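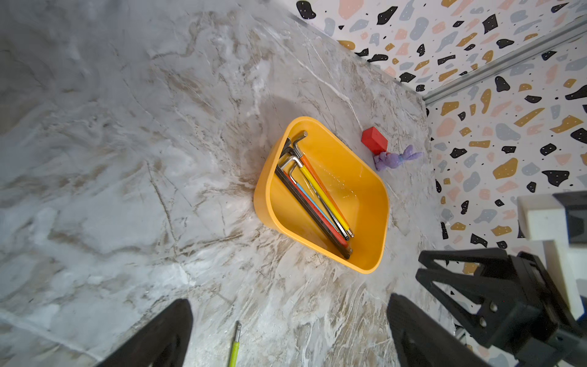 Bisgaard two-arm bench kit: second progress report to the Tevonside Equipment Fund
Prepared by the Vanddale workshop group
October 30, 2018

Period covered

This report picks up where the July report stopped. At that point the kit had been unpacked and bolted down, and one arm was running. Both arms now run, the wrist cameras record, and we have finished the first block of trials with hand tools. The grant pays for a review of the kit as a product, so most of what follows is about whether it does what the supplier says it does and what a small workshop would have to put up with to use it.

Work completed

The second arm was delayed by a faulty power lead. Bisgaard sent a replacement under warranty and we did the swap ourselves. Calibration of the pair took two working days. The manual allows half a day, and that may be fair for someone who has done it before, but the steps for the second arm refer to a menu that is no longer in the software. Bisgaard has been told and says a corrected page will go out with the next update.

The trial task for this period was putting hex keys into an open plastic bin. We picked it for the grant application because it is close to what our members want, which is a bench that clears itself at the end of a session. Hex keys are thin, they roll against each other, and the bent end makes them turn in the grip. The set we use has colored coatings on most of the shafts, with a few keys in plain dark steel. The bin is yellow. Small soft and hard objects, a plush bunny and a red block among them, are kept on the same table for the later mixed-object trials.

All runs were driven by an operator using the hand controllers supplied with the kit. Nothing in this report describes the arms working on their own. The supplier's training software is part of the next period.

Results

We recorded 273 runs. A run is one key, picked up from the tabletop and released inside the bin, with no help from a person's hand. In 26 of them the key was dropped outside the bin or the operator gave up. In another 13 the recording was unusable, in every case due to a lost camera connection. Those are listed separately in the log and we have not counted them as failures of the arm.

Drops were mostly with the smaller keys. The operator would get hold of the long shaft, lift, and the key would swing down toward the bent end and slip out. Picking closer to the bend helped. Medium and large keys gave little trouble once the operators had learned to come in low. The plain dark keys were harder for operators to judge in the camera view than the coated ones, especially with the gripper's own shadow over them.

The keys do not need to land in any order. Operators did tend to lay them side by side along the length of the bin, and that made the later picks easier to see. We have left this up to them and have not written it into the procedure.

Notes on the kit

Grippers. The padded fingers are good on coated shafts and less good on bare steel. The pads are held on with adhesive and one has begun to lift at a corner. Spare pads are sold only in packs, and we would like the fund's agreement to buy one pack from the consumables line.

Wrist cameras. Picture quality is fine for close work. The view is wide, the gripper fingers are in it nearly all the time, and the other arm often is too. Operators got used to this in the first session. The cable at the wrist is the weak point – every lost connection we had came after the wrist had been turned close to its limit. We have added a strain clip and have had no dropout since, though the number of runs with the clip is still small.

Software. It is stable on our computer. File names are assigned by the program and cannot be changed before saving, so we keep a paper log next to the controllers. One update during the period reset the speed limits to the factory values without a warning on screen. Please pass this on to the Henden workshop, which has the same kit on loan.

Noise. Low enough for people to talk at the next bench. We had one request to turn the arms off during a class and did so.

Table surface. The marble-pattern top shows up well on camera for the bright keys. The veining can confuse the eye when a thin key is lying along it, and we plan to repeat a small set of runs on a plain mat to see if the drop rate changes.

Spending

Spending is within the approved budget. The replacement lead cost nothing. The strain clips came out of workshop stock. The line for a second computer has not been touched and we now think it will not be needed, as both arms run from one machine. We ask to keep the money in place until the training software has been tried.

Next period

Plain mat runs with the smaller keys come first. After that we start the mixed-object trials, then install the training software on a copy of the current setup so that the working one is not put at risk. Henden has offered to run the same key trials with its own operators, and the two sets of logs will be sent to the fund together.

Decision requested

Approval to buy one pack of gripper pads from consumables. The lifting pad is still usable, but we would like to have spares on the shelf before the mixed-object trials begin.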